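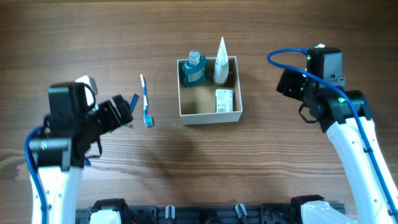 Home Episodes Cast Locations FAQ Contact

Rosales: your questions answered

I've been running this site since the second series went out and my inbox fills up with the same questions every few months, usually when a channel starts the repeats again. So I've put them all on one page. If you've written to me and I haven't replied, have a look through this lot first - there's a good chance your answer's in here. I've tried to keep the big spoilers down at the bottom, but if you haven't seen the Ralby wedding yet, do be careful!

What is Rosales?

It's a drama serial about a family who run a hotel on the seafront in a town called Ralby. Some people call it a soap and some people get very cross when you call it a soap. I call it a soap. It has a pub, a feud over a parking space that runs for two whole series, and a long-lost half-sister who turns up in the rain, so I don't know what else you'd want to call it.

The family are called Rosales and so is the hotel, which makes the early scripts a bit confusing ("I'm leaving Rosales!" - which one, love?). From series three they mostly call the building "the hotel".

How many episodes are there?

There are 416, over six series. You'll see a higher number on some of the listings sites, and that's down to them counting the two Christmas specials as two parts each when they only went out like that on the repeats. I've gone by the original broadcasts.

Series one is much shorter than the others. It was made as a summer filler and I don't think anybody at the channel expected it to come back.

How long is each one?

They're in 30-minute slots, so quite a bit less than that once you've taken the adverts out. The last ever episode was a double one and so was the wedding. The fire episode feels like a double one but it isn't, I've checked more than once.

Is Ralby a real place?

The Ralby in the programme is made up of bits of three or four different seaside towns stuck together, which is why the pier seems to move. If you watch the opening titles of series one and then series four, the lighthouse has swapped sides! I did write a very long page on this and it's under Locations in the menu.

The inside of the hotel was a studio set from the start. The front steps were a real building in series one and two, and after that they built their own steps, with the handrail on the other side. Once you've spotted it you'll never stop seeing it, sorry.

Who made it?

A production company called Todo. They'd mostly done quiz programmes before, and I think it shows in the first few weeks, when everyone stands in a row and takes turns to speak. They got the hang of it. Todo stopped making drama a couple of years after Rosales finished and I've never had a reply from them about anything, so please don't ask me to pass on letters.

Are the actors who played the two eldest a couple in real life?

This is the one I get asked the most, by miles. I don't answer it and I don't put guesses on the site. My rule from the beginning has been that if a cast member has said something themselves in an interview, I'll point you to the interview on their cast page, and if they haven't, it's not for me to fill in the blanks. The same goes for who's married, who used to be married, who has children and who wasn't speaking to who at the wrap party.

I know other sites do it. A lot of what they've got is wrong, too - one of them had two of our cast down as divorced from each other when they'd only ever been divorced as their characters.

How much is everybody worth?

I haven't a clue and neither has anyone else who puts a number up. I used to have a "net worth" line on the cast pages in the very early days, copied from somewhere or other, and I took it off after an agent emailed me to ask (quite politely) where on earth I'd got it. I hadn't got a good answer. It's never gone back on.

How do you check birthdays and ages?

Where I can, from a theatre programme or a printed interview, and I note which one at the bottom of the page. If there are two different years going round I leave the year off altogether and only put the month. That's why one of the cast pages just says "February" and looks unfinished. It's as finished as it's going to get unless something new comes to light.

Why did the actress playing the mother change between series two and three?

The first one left for a stage tour, and she talked about it in a magazine piece which I've linked on her page. There wasn't a falling-out that I've ever seen evidence of. The programme dealt with it by sending the character to Puleo for the winter to look after an aunt, and when she came back she was somebody else and everyone said how well she looked. I was furious at the time. I now think the second one is the best thing in it.

Where is Puleo supposed to be?

Abroad and warm, and that's as much as we're ever told. Characters go there to recover, to hide, or when the actor has got panto. There's a postcard from Puleo on the wall behind the reception desk from series three onwards, and it's still there in the final episode, which I like very much. A few of us have tried to work out the flight times from things people say in the scripts and it can't be done. At one point it takes an afternoon and at another it takes two days and a boat.

Was there ever a stage version?

Yes, for a short run between series four and five, in a theatre with 560 seats. I went twice. It was a comedy, more or less, with four of the television cast and a different actor as the grandfather, and the lift broke down in the second half every night (it was meant to). As far as I know it was never filmed, and I'd love to be wrong about that. If you've still got a programme tucked away in a drawer, please get in touch - mine went missing when I moved house and I never scanned the back pages.

Can I buy it anywhere?

Series one to four came out on DVD and you can find them second-hand without too much trouble. Check that series three has all its discs before you pay, as the box has a rotten hinge and the last disc tends to wander off. Five and six were never released. I don't have copies to sell or swap, and I won't put up links to uploads, so do please stop asking me at two in the morning.

Will it ever come back?

I've been hearing it's coming back for as long as it's been off. My own feeling is that too many of the main cast have moved on to other things, and I'm not sure I'd want a version with somebody's grandson behind the reception desk. I'd watch it, obviously. I'd watch it and complain.

Where should a new viewer start?

People will tell you to skip series one and I did use to say the same. I've changed my mind! It's slow, and the sound is a bit echoey in the dining room, but the business with the guest book only makes sense later if you've seen it. If you really can't get on with it, start with the first episode of series two, where the roof comes in.

Who set fire to the hotel? (Spoiler!)

The night porter. It's shown in series five, very quickly, in the scene with the coat. A lot of people missed it the first time round, me included, and there was a whole theory about the chef that went on for months. I still get emails from the chef people. I've given the theory its own page to keep it all in one place.

What happened at the end? (Spoiler!)

They sell up. The mother hands over the keys, forgets her umbrella, goes back in for it and we never see her come out again. I've read four different explanations of that and I don't fully believe any of them. The writer who did the last episode has said in print that the umbrella was in the first draft and the rest came later, so make of that what you will.

Can I write something for the site?

Please do. Episode write-ups for series six are the big gap, especially the middle stretch with the court case. Write it in your own words, leave out anything about the actors' private lives, and send it through the contact form with the episode number in the subject line. I read everything, but I'm slow, and I'm slower still in the summer.

I've found a mistake, what should I do?

Tell me! Use the same form. If you can say where you saw the right information, even better, and I'll put a note on the page with the correction.

Related pages

The Ralby pier: which town is it this time?
Every guest who never checked out
Rosales on stage: what I remember
The chef theory, in full
Cast list, series one to six
All the postcards on the reception wall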